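Home Archive Notes About Contact

Wednesday, December 22, 2021

Hard water and the kettle, part two

In June I wrote up the limescale problem in the Skirkham flat and promised numbers. The water there is hard enough that a kettle grows a visible crust within a week. Mirnthorpe, where I lived before, has soft water, and I had owned the same kettle for years without cleaning it once.

The scale is mostly calcium carbonate. Hard water carries calcium bicarbonate in solution. Heating drives off carbon dioxide, the equilibrium shifts, and the carbonate comes out on whatever surface is hottest. In a kettle with a concealed element, that's the base plate. The layer conducts heat poorly compared with steel, so in principle a scaled kettle takes longer to boil.

I tested that first. I filled to the 650 ml line, started from tap temperature, and timed to the click of the switch. The difference between the scaled and clean kettle was smaller than the difference between two consecutive runs on the clean one. Part of this is the thermostat, which responds to steam and has a lag of its own. I would not descale to save electricity on this evidence. I would do it to keep flakes out of the tea.

Next I compared two acids. White vinegar, diluted with an equal volume of water, left at room temperature, needed several hours and a second round on the stubborn patch near the spout. Citric acid at 30 g in 650 ml of warm water cleared the plate in 15 minutes, with one light wipe at the end. Vinegar also smells, and the smell survives more rinses than I care to do.

Two cautions with citric acid. Don't boil the solution, as hot concentrated citric acid can leave calcium citrate behind, and that is harder to shift than what you started with. And never mix any acid with bleach.

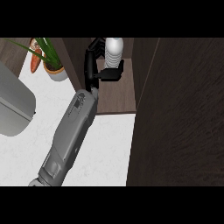 Telmo Figueroa wrote in after the June post to recommend Jilance sachets. I bought a box. They worked, at the same speed as loose citric acid as far as I could measure, and each sachet costs several times as much. The label lists citric acid and a dye. He also asked about filter jugs. I ran an Echevarría jug for a month and the crust did form more slowly, but the cartridge needs replacing and I kept forgetting the date.

My current routine is one treatment every 10 days, then two full rinses and one boil that goes down the sink. The shower head gets the same solution in a bowl overnight — it has rubber nozzles, which can be rubbed clear with a thumb afterwards. The iron is still untreated. Its manual forbids acid of any kind and recommends distilled water, so I'm using that for now.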